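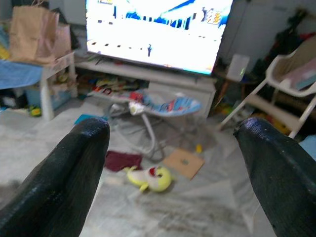 Ticket 133: Bouncer seat slides on tile floor
Opened by: Brândușa Roman
Product: Samonte bouncer, wire frame
Status: Closed

Hi all! We love this seat, and so does my son, but since we moved it out to the marble-look tile in the living room it creeps toward the TV cabinet every time he kicks. On the rug it never did that!

Reply, Musitska support, 9:15
Thanks for writing in, Brândușa! Please check the 4 rubber feet under the legs. Wipe them with a damp cloth, let them dry, and clear toys and fabric away from the legs before you try again.

Brândușa, 11:40
Cleaned all of them. Wow, so much fluff! One foot was worn smooth on the bottom. It still slides, but way less, and only to the left.

Musitska support, 13:20
Great find, that's the one to swap. A full set of new feet is going out to you today, no charge. Press each one on until it clicks.

Brândușa, August
New feet are on and he bounced for 15 minutes straight without going anywhere. So happy with this! Please close.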